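August 28, 2019

**1/** I have spent all summer drawing a walking map of the old mill path from Drokham to Farnach and I want to talk about it, so settle in. Thread!

**2/** Background: there's no decent printed map of this path. There's one from the fifties with half the footbridges missing, and there's a phone app that thinks the river is a parking lot. So in February I bought a roll of white paper and started over.

**3/** First thing I learned is to work BIG. I tried a notebook for weeks and every bend in the river came out the same size. On a large sheet your arm moves, and the bends get their own shape. Can't recommend it enough.
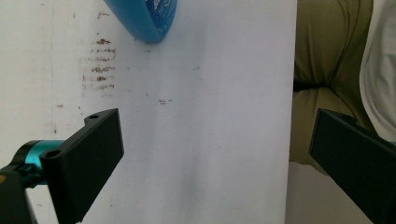
**4/** Paces! I measured almost the whole path by walking it and counting. Every 50 paces I stopped and wrote down what was on my left and what was on my right. It's slow, and you look very odd doing it near cows, but you notice so much. Three stiles I'd climbed for years and never once thought about.

**5/** The best day was the stretch past Miah Farm. Norbert Vávra walked it with me (he grew up two fields over) and he had a name for everything. There's a dip by the hedge called the Butter Step. There's a gate called Uto, just Uto, and he has no idea why. It's on the map now, in my nicest lettering.

**6/** Lettering, by the way -- do it before you draw the hills. I did the hills first and then had nowhere to put "Farnach Weir," so it curls around the side of a slope like a sleepy cat. I've decided I love it.
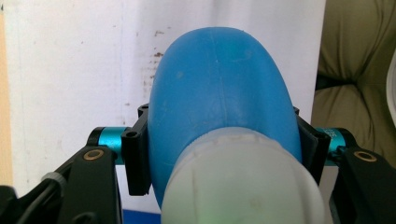

And leave more margin than you think you need. My first version ran straight off the right side just past the weir, so the village of Farnach itself, the entire point of the walk, didn't fit. I had to tape on an extra strip.

**7/** How I show height: no contour lines. I tried, and they looked like spilled noodles. Now I use short pen strokes running downhill, closer together where it's steep. Old maps did it this way and it reads so well, even for my aunt, who hates maps.

**8/** Mistakes get to stay until the final copy. If I fix each one as I go I never finish a section. I put a small pencil cross beside it and keep moving. The current draft has 51 crosses, most of them at the confusing bit behind the chapel. 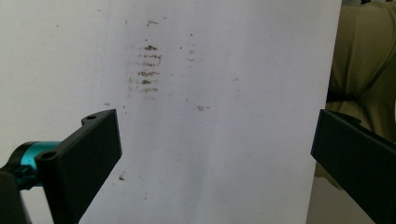 **9/** Scale question, because a few of you asked: I picked one inch to 1000 feet, then changed my mind and doubled it. Much happier. You can fit in single trees, and single trees are what people steer by out there.

**10/** Shayne Trevaskis test-walked draft 2 last week with no help from me and only got lost once, at the ford. I'd drawn the stepping stones on the wrong side of the willow. Total thrill to get that phone call, even standing in the kitchen apologizing!

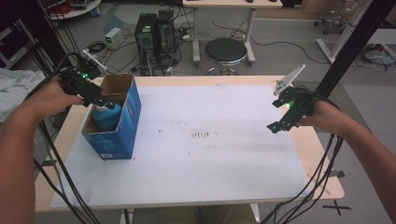 *Blue box, blue bottle, big sheet of white paper.*

**11/** Still to do: the north arrow (I keep drawing fancy ones and then hating them), the key, and one more walk to check the stretch between the ford and Uto. I also need to decide whether benches count. I think benches count.

**12/** If you know the path and you've got a name for any gate, puddle or bad corner on it, please send it to me. Spelling doesn't matter. I've got room for up to 50 more names before the lettering gets silly, and I'd love to fill every bit of it.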